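Plank every day but my stomach looks the same, what do I change?

karaki_runs
Hello all. Since March I do the plank every morning at 6:30, two minutes, and after it 20 leg raises. I feel stronger, but I do not see any lines on my belly. My cousin tells me to eat only celery and soup for 12 days. Is this a good idea? I do not want to be hungry at work.

Orar
Please do not do the celery. I tried such a thing before a wedding and I was only tired and angry with everybody. The muscle is probably there already, under a little fat, and you need patience. Eat normal meals with more eggs, beans or fish, and less sugar in the drinks. I also would change the plank for something heavier, for example slow sit-ups with a weight on the chest.

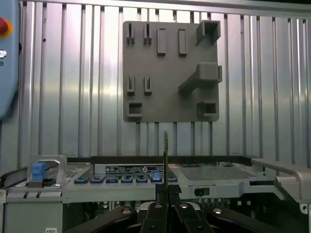

Page last changed in March · 1,724 views

Drodance
just dance lol. works for me

halter_top
I agree with Orar about the food. One small correction: a longer plank is not useless, but after two minutes you train mostly your patience. Try it with one foot lifted, and change the foot when you start to shake. If your lower back hurts in the leg raises, bend the knees.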